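Chapter 3
Felt and Fulled Cloth

By the end of this chapter you should be able to explain why wool felts and cotton doesn't, tell true felt from fulled cloth by looking at a cut edge, and choose a suitable felt for a hat, a slipper, or a coat.

Key words: scales, crimp, batt, fulling, nap, blocking, shrinkage

Drop a wool sweater into a hot wash by mistake and you will get a small, thick, stubborn little garment that no amount of pulling will bring back. Most people call that a disaster. Feltmakers call it a day's work! The very thing that ruins the sweater gives us berets, boot liners, piano hammers, and some of the warmest coats ever made, and it all starts with a fiber so fine that you need a microscope to see what it is up to.

Under the lens, a wool fiber is covered in tiny overlapping scales, a bit like roof shingles, all pointing toward the tip. Warm water and soap let the fibers slide more easily. Rub or squeeze the wool while it is in that state and each fiber creeps along in the direction of its root, the scales acting as a one-way catch. The fibers travel, tangle, and can't back out again. Crimp, the natural waviness of wool, helps the whole mass pull together. Cotton has no scales, so you can rub it all afternoon and end up with clean cotton.

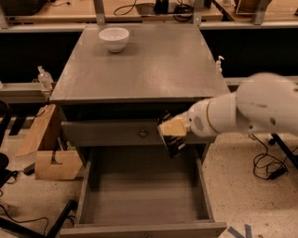

Figure 3.1. Cabinet with lower drawer open and a white bowl on top.

3.1 Two roads to a thick cloth

People use the word "felt" loosely, and shops are among the worst offenders. In this book we keep two materials apart.

True felt has never been on a loom. The maker lays out combed wool in thin layers, turning the direction of the fibers with each layer, until there is a fluffy pad called a batt. Wetting, soaping, and rolling do the rest. True felt has no threads and no grain, so you can cut it in any direction and it won't fray. Hatmakers love it for exactly this reason — a cone of felt can be steamed and pulled over a wooden block until a crown and brim appear, with no seam anywhere.

Fulled cloth begins as ordinary woven or knitted wool. It is then soaped and pounded until the surface closes over and the cloth shrinks and thickens. Loden and melton belong here, along with many traditional blankets. Look hard at a cut edge (a hand lens is a great help) and you can usually find the yarns hiding under the fuzz.

The sample book kept by the Rinetti workshop at Altness has 70 swatches in it, and leafing through them is the quickest lesson I know. Some are as soft as a kitten's ear. Others could be nailed to the sole of a boot.

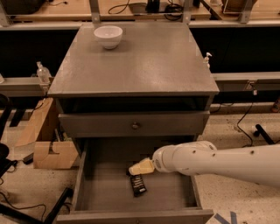 Figure 3.2. Dark chocolate bar wrapper inside the open lower drawer.

3.2 Choosing the wool

Not every fleece felts well. Fine merino grabs quickly and makes a smooth, close felt that is lovely against the skin. Coarser mountain wools usually take more work and stay hairy, but they stand up to hard wear, so they are a good choice for rugs and saddle pads. Many of the down breeds hardly felt at all, a nuisance to the hatmaker and a blessing to anyone who washes socks.

Color matters too. Heavy dyeing or bleaching can damage the scales, and damaged scales grip poorly. If you plan to dye, make a small test piece first and write down its size before and after.

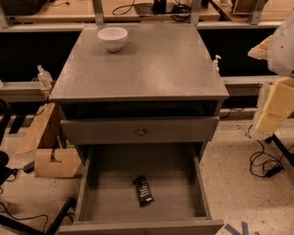
Peadar Doherty sees it differently and would have beginners forget breeds altogether for a while: take whatever fleece you can get, he argues, make 2 small pieces from it, rub one for twice as long as the other, and let your fingers tell you what shrinkage means before you spend money on merino.
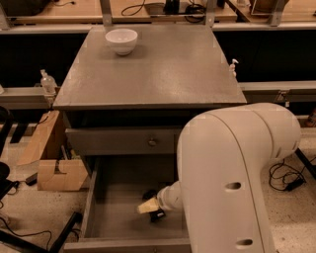
Shrinkage is also where most first projects go wrong. A batt may lose a third of its length and width on the way to firm felt, sometimes more, and the pattern has to be drawn larger to allow for it. Slippers are the classic trap. Beginners trace around a foot, felt with great enthusiasm, and end up with something for a doll. Section 3.3 shows how to work out the enlargement from a test square.

Before you go on

Find one wool item at home that feels thick and dense. Check a seam allowance or an inside edge. Can you see yarns? Does the surface have a nap that lies in one direction? Make a short note of your answers and keep it handy, as you will need it for the burn test and the stretch test in Section 3.4.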